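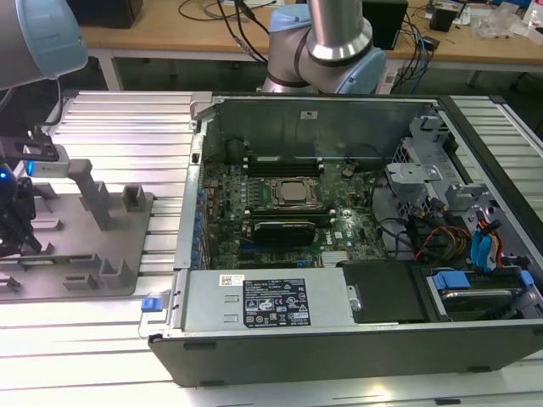
Undeo refurb line – progress report for July
To: Giang Macj, Gunawardena fund
From: Uyên Đồng, Vallholm workshop

Giang, sorry this is short on polish, wanted it with you before Tuesday. Spending sheet comes separately from Trinh.

Where we are

Cell is up and doing memory work on desktop towers. Two arms, one fixture plate, tower on its side with the panel off. Dell towers first, as agreed in the plan, other makes after that. Target for the grant year is still 400 machines through the cell. We have done 34. Behind where the plan had us, mostly the fixture (see below), and the first two weeks lost to the power outlet business which you already know about.

What the arms do now: take memory out of the slots, park it on the plate, put tested memory back in. What people do: everything before and after. Opening the case, dusting, pulling dead drives, checking the board, cables, first boot, wipe certificate, label, box. So please don't read "automated line" in the old proposal too literally. It's one step out of a long list, but it was the step that hurt people's thumbs.

Fixture plate

Third version. First one had the slots too tight and modules stuck, second was too loose and they leaned. Tùng redrew the holder blocks and the tall post and reprinted the lot over a weekend. He would like it noted that he was paid for the weekend. He was.

Still open: the plate has to be bolted down in the same spot every time and we have no stop on the table for it. Ánh uses a marker line. Works for now, want a proper stop by next report.

Cables

The biggest time loss. Power and data leads flop over toward the memory slots when a tower is laid down, and the arms don't know what to do about a cable. Somebody has to tuck them back under the drive cage before each start. We tried clips, they took longer than tucking. Grulevia quoted for a camera check that would flag a cable in the way – quote is attached, I think it's too much money for what it is. Happy to be argued with.

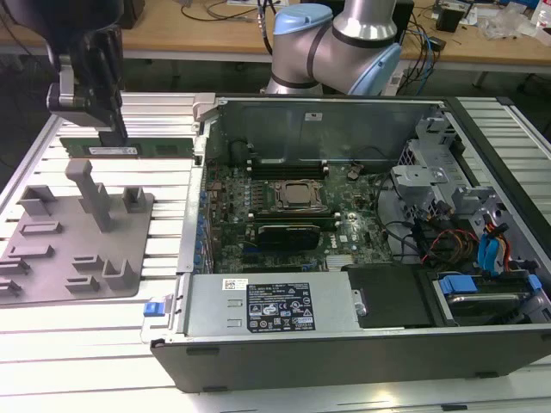 People

This is the part you asked for more of so I'll try.

Nobody has lost hours. Same 17 on the rota as at the start of the grant. What changed is who stands where. Memory swap used to be a whole-shift job and we rotated people off it when their hands got sore. Now one person minds the cell and does cable prep on the next tower while the arms are busy with the current one.

Ánh and Trinh both trained as cell operators. Ánh likes it. Trinh says it's boring and noisy and she would rather be on board repair, so she's going back there in the mornings and only covering the cell afternoons. I think that's fair and want to be able to do it for anyone who asks.

Some worry on the floor, mainly from the packing side, about what gets automated next. We had a meeting about it. I said nothing else is planned under this grant and that is true, but people wanted it in writing, so there is now a one-page note up by the kettle. Copy attached. Two people asked for operator training after that.

Also an issue I did not see coming: pace. When the arms finish, they sit and wait, and whoever is on prep feels they're holding up the line. Ánh skipped her break twice the first week. We turned off the beep. Breaks are now on the clock like everywhere else in the shop and the cell just waits.

Safety

No injuries. One stop when a sleeve got near the plate, operator hit the button, everything halted as it should. Sleeves rolled or cuffed at the cell from now on, added to the induction sheet. Tùng is rewriting the restart steps as the current ones assume you alredy know them.

Money

Under on parts, over on training hours. I'd like to move the leftover parts money into training, need your ok for that. Nothing else to flag. Trinh's sheet has the lines.

Next period

- stop for the fixture plate
- restart steps finished and printed large
- two more operators trained
- decide yes or no on the Grulevia quote
- try one non-Dell tower, just to see how much of the setup has to change
- sit down with packing again, properly this time, with Tùng there to answer the technical stuff

Come and see it if you're passing. Mornings are best, the cell is normally running by 9.

Uyên

Related items
Undeo refurb line – project plan
Note to staff on automation (one page)
Operator induction sheet
Vallholm workshop rota and break times

Contact: Vallholm workshop office | © Vallholm | Back to top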